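From: Clifford Arsenault
To: Hanthorpe Heritage Homes list
Date: 2002-03-08
Subject: Re: Repainting old kitchen cupboards -- oil or water-based?

Marg Radulović wrote:

> We are in one of the Elbridge Street cottages and the kitchen
> cupboards have at least three coats of old enamel on them, the last
> one a glossy cream. I want to go to a flat finish in a pale colour.
> The fellow at the paint counter says I can put water-based straight
> over the top if I wash it down first. My brother-in-law says it will
> peel off in sheets by next winter. Who is right? Also, is it worth
> taking the doors off or can I do them in place? We have no other
> kitchen to use while this is going on.

Your brother-in-law is closer to right. Water-based over glossy oil enamel will look fine for a few months and then you will catch it with a fingernail near a handle and a strip will come away. Washing alone doesn't give it anything to hold on to.

First find out what you have. Wet a rag with methylated spirits and rub a spot inside a door. If colour comes off on the rag it is probably a water-based paint. If nothing comes off it is oil. In a cottage that age you should also assume there is lead in the lower coats until you have tested for it. The hardware store sells a swab kit. If it comes up positive, don't dry sand. Wet sand with a proper respirator on, keep the kids out, and put the slurry and rags in a sealed bag. Ring the council before you put the bag out with the rubbish, as they have their own rules on it.

What I did on ours, in order:

Washed everything with sugar soap, twice around the stove. Rinsed with clean water and left it overnight.

Wet sanded with 240 until the shine was gone. The shine has to go everywhere, including the mouldings and the edges of the doors. I missed the bottom edge on two of them and those are the ones that have given me trouble.

One coat of oil-based primer. It smells, so have the windows open. The tin says recoat in 16 hours but we had a humid January and I gave it two full days.

Two coats of water-based in a flat finish, with a light rub between them. I used a small foam roller and laid it off with a brush on the frames.
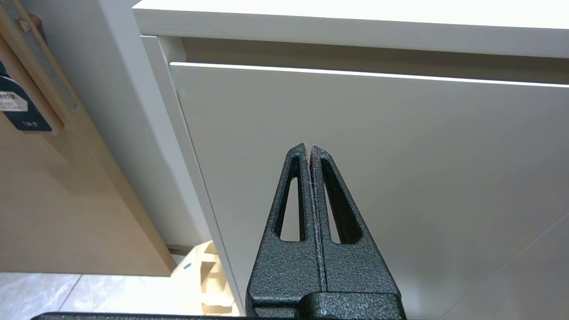 White cabinet, light grey matte finish.

A word about flat paint in a kitchen. It hides dents and old brush marks much better than gloss does, and I like how it looks. It also marks more easily, and if you scrub at a mark you get a shiny patch that shows from across the room. Use a soft cloth and dish soap. If you have small children you might think about a low sheen for the lower cupboards and keep the flat for up high -- the difference in colour is hard to pick once they are separated by a bench.

On the doors, take them off. It is a nuisance but you will get runs if you paint them hanging, and the hinges will get gummed up. Number each one with a pencil in the hinge recess and put the screws in an envelope with the same number. You don't have to do the lot at once. We did four doors at a time on trestles in the shed and lived with open shelves in between, and the kitchen stayed usable the whole way through apart from the two days when the frames were being primed.

Old hinges can be cleaned by simmering them in water with a bit of dish soap in a pot you don't want any more. The paint slides off. Dry them straight away or they will rust.

For cost, I spent $104 on paint and primer and another $85 on sandpaper, rollers, the swab kit and a respirator. I had a quote from a painter of $1483 for the same job, which did include spraying the doors. Drudow's had the primer cheapest when I was buying, but that was last year and I wouldn't rely on it.

Let it cure before you load it up. It is dry to the touch in an hour but it stays soft for weeks, and if you shut the doors hard they will stick to the frames and pull paint when you open them. I put a dab of felt on the inside corner of each one and left it there.

If you want to borrow the trestles they are not in use until after Easter. You would need a ute or a trailer -- they don't fold.

Clifford

--
To leave this list, send a message with the word unsubscribe in the subject line.
Hanthorpe Heritage Homes list, message 2268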